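4. Surface finish and the perceived tidiness of shared worktops

4.1 Background

The earlier sections dealt with how shared worktops are laid out and who uses them. This section deals with the surface itself. People who share a table make quick judgements about whether it is fit to use, and those judgements affect what they do next. Someone who thinks a table is dirty may wipe it, move to another one, or put down a sheet of paper before starting. Someone who thinks it is clean will usually just sit down. We wanted to know how far the judgement depends on the finish of the surface when the amount of dust and crumbs on it is kept the same.

Most guidance for people who fit out shared rooms treats finish as a matter of wear. Hard finishes are recommended for heavy use and oiled finishes for lighter use. Colour is left to taste. In our interviews at the Dorko site, however, complaints about dirty tables came mostly from the two rooms with pale, glossy tops, although these were wiped on the same rota as the others. The cleaning staff had noticed this as well. They had begun to wipe the pale tables twice and the brown ones once, without any change to the written instructions.

4.2 Materials

We used sample boards cut to the size of a single place at a table. Each board had one of four finishes: pale gloss, pale matte, mid-brown gloss and mid-brown matte. A fifth finish, mid-brown matte with a light mottle, was added after the pilot, when several people said that a perfectly even brown looked "like card". The boards were supplied by Pallero and were all made on the same base, so that they had the same weight and the same edge. They were kept flat in a dry store between sessions.

The test soil was a mixture of household dust, fine breadcrumb and ground tea, passed through a kitchen sieve. It was put on each board by hand with a shaker held at a fixed height. Two levels were used, which we call light and moderate. The light level was meant to match a table at mid-morning and the moderate level a table after lunch. We did not try to copy spills, rings from cups or sticky marks, which behave differently and need a separate study.

Soil was weighed before it was applied and again after it had been brushed off. Where the two weights did not agree closely, the board was cleaned and prepared again. This happened more often with the glossy boards, because some of the mixture slid off the edge when the board was carried. We changed the method after the first week and carried the boards on a tray with a raised lip.

4.3 Participants and procedure

We recruited 100 adults through a notice in the entrance hall at Dorko and a short message to people who had booked a shared room there. Each person was given a hot drink and a voucher for the canteen. No one was turned away for wearing glasses or contact lenses, but participants were asked to wear whatever they would normally wear to work at a table.

Sessions were held in a ground-floor room with the blinds closed and the ceiling lights on. The boards were placed on a trestle at ordinary table height. Participants stood at a taped line, looked at one board for as long as they wished, and then marked a printed scale running from "I would not use this" to "I would use this as it is". They then said whether they would wipe the board first. After each answer the board was covered with a cloth and exchanged for the next. The order of the boards was changed from one person to the next using a printed table.

At the end, participants were asked to run a hand across a clean board of each finish and to say which they would prefer for a full day's work. This part was added at the request of the site managers at Dorko, who were about to replace the tops in their quiet rooms. It is reported briefly below, as it has some bearing on the main result.

4.4 Results

Finish had a clear effect on the scale at both soil levels. Pale gloss was rated lowest and mottled brown matte highest. Pale matte and brown gloss fell between the two and could not be separated at the light level. At the moderate level, brown gloss was rated lower than pale matte, which we had not expected. Several participants explained this by saying that the crumbs "stood up" on the glossy board, or that they could see the dust when they moved their head.

The share of participants who said they would wipe the board first followed the same order. The difference was largest at the light level. At the moderate level most people said they would wipe any of the boards, so there was less room for finish to matter.

We also looked at whether the effect depended on how often a person used shared tables. Of the 100 participants, 35 said that they worked at one on most days. This group was a little more tolerant overall, but the order of the finishes was unchanged. A smaller group of 17 people said that they never worked at a shared table. Their ratings were more scattered, and we draw no conclusion from them.

In the hand test, matte finishes were preferred to gloss. The reasons given were mostly to do with glare and with the feel of the surface under the wrist. A few people preferred gloss because they thought it would be easier to clean. This belief did not match their ratings, as the same people tended to mark the glossy boards as needing a wipe.

4.5 Size and viewing distance

A sample board is much smaller than a table, and a finish that looks even on a board may look different when it covers a wide area. To allow for this, we repeated a short version of the study with full-size tops at the Latuheru reading rooms. The tops were of the pale gloss and the mottled brown matte only. Participants looked at them first from the doorway and then from the near edge.

From the doorway, light soil could hardly be seen on the brown top, and most people said that they would use it as it was. From the near edge they became more critical, but the rating remained above that of the pale top. The mottle seems to matter more at a distance than close to. At close range people look at single crumbs, and the pattern of the surface does little to hide them. Further away they judge the surface as a whole, and small changes in tone are taken as part of the finish.

The background may also play a part. The walls at Latuheru are painted a light grey, and a brown top is clearly set off from them along its far edge. A pale top is less so. Figure 7 shows a wide brown top of the matte, slightly mottled kind against a plain wall of that general tone.

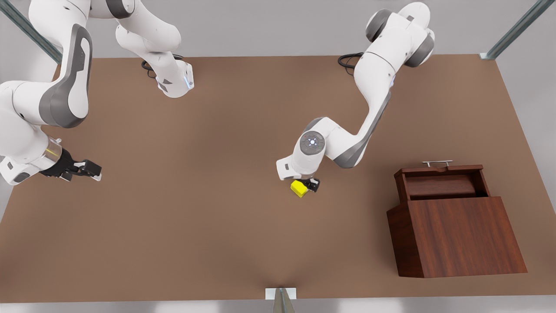 Figure 7. Matte brown tabletop with light grey wall behind. Computer-rendered view.
By the Dosuvex Surfaces Group

We did not vary wall colour in this study. A few participants at Latuheru mentioned it without being asked, saying that the pale tops made the room look "washed out" and that they noticed marks more as a result. It would be simple to test this with a painted screen placed behind the table, and we intend to do so.

4.6 Limits

The soil was dry and fine, and the results should not be applied to kitchens, workshops or other places where tables are regularly wet. The ratings were made standing up, whereas most people judge a table partly after they have sat down. Light from a window at a low angle would probably show up dust on every finish, and we tested only under ceiling lights.

There is also a difference between a table that looks clean and one that is clean. A finish that hides light soil may lead people to wipe less often, and the soil will then build up. At Dorko the brown tables were wiped once per round and the pale ones twice, and we do not know which were cleaner at the end of the day. Managers who choose a mottled finish should keep the wiping rota as it is and should not use complaints as their only guide to when a table needs attention.

The boards were new. Matte finishes tend to become shiny where forearms rest, and a worn patch at each place may change how the top is seen. The full-size tops at Latuheru have been left in use and will be rated again in December with the same printed scale.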